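3.2 Demonstration procedure

Demonstrations were recorded by remote control. The operator sat beside the workspace and moved a hand-held controller whose pose was mapped to the gripper with a fixed scale; a trigger set the opening between the two fingers. We had first tried guiding the arm directly by hand (Section 3.1), which gave smooth paths but left the operator's forearm in a large share of the wrist views. Policies trained on those views did poorly once the arm was absent, and all results reported from here on use remote control only.

Two operators took part. The first, Urszula Zalewska, had used the Kavell controller in our earlier cup-stacking work. The second had no prior experience and was given one afternoon of practice, none of which was kept. Each operator recorded half of the 80 demonstrations in the bread set. After screening, 72 remained. The 8 rejected recordings were removed for one of two reasons: the roll was dropped outside the plate, or the wrist stream lost synchrony with the joint readings for longer than the limit given in Table 2. Failed grasps followed by a successful second attempt were kept — they are the only source of recovery behaviour in the data.

The task was stated to the operators in a single line: pick up a roll, lift it clear, and put it down on the plate. No instruction was given on where to hold it. Both settled on a grasp across the body of the roll, with the fingers on opposite sides, though the second operator began by gripping near one tip and changed over the course of the first session. We did not discard the early recordings, and the effect of this mixture on the learned grasp point is examined in Section 5.3.

3.3 Closing speed and grip force

Soft baked goods are awkward for a position-controlled gripper. The surface gives way under the fingertip pads before the motor current rises enough to signal contact, so a threshold tuned on rigid blocks closes too far. We therefore recorded the trigger value as a continuous signal and let the policy predict it directly, with no contact detector in the loop. The operators judged the grip from the wrist view alone; force feedback on the controller was switched off throughout, as the Prikell driver added a variable delay when it was enabled.

The closing command was limited to 4 discrete speeds during recording. Operators used the slowest for the final approach in nearly every case. At higher speeds the roll tended to turn between the pads as the second finger made contact, and the resulting tilt made placement harder to control.

3.4 Wrist view

The wrist camera is the main input to the policy. It is mounted so that both fingers stay in view at all openings, at the cost of losing part of the image to the gripper body. Figure 3 gives a view with a roll held over the plate. The rear finger and the upper block hide a good part of the workspace, and the near edge of the roll lies low in the image, so the height above the plate has to be inferred largely from the rim and from the grid of the cutting mat beyond it.

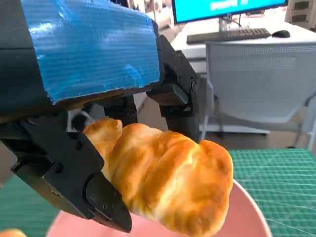

Figure 3. Wrist view during a remote-control demonstration. A croissant-shaped roll is held between the front and rear fingers above the pink plate; a second piece of bread is partly visible at lower left.

We made no attempt to mask the background. The desk, chair and monitor visible past the work surface change little within a session but shift between sessions, and early tests with a cropped input gave lower success on placement than the full view. One possible cause is that the crop also removed much of the mat. Images were resized with the Sitico loader and passed to the encoder without colour correction. Random changes in brightness were applied during training only — the settings follow Pawlak and are listed in Appendix B.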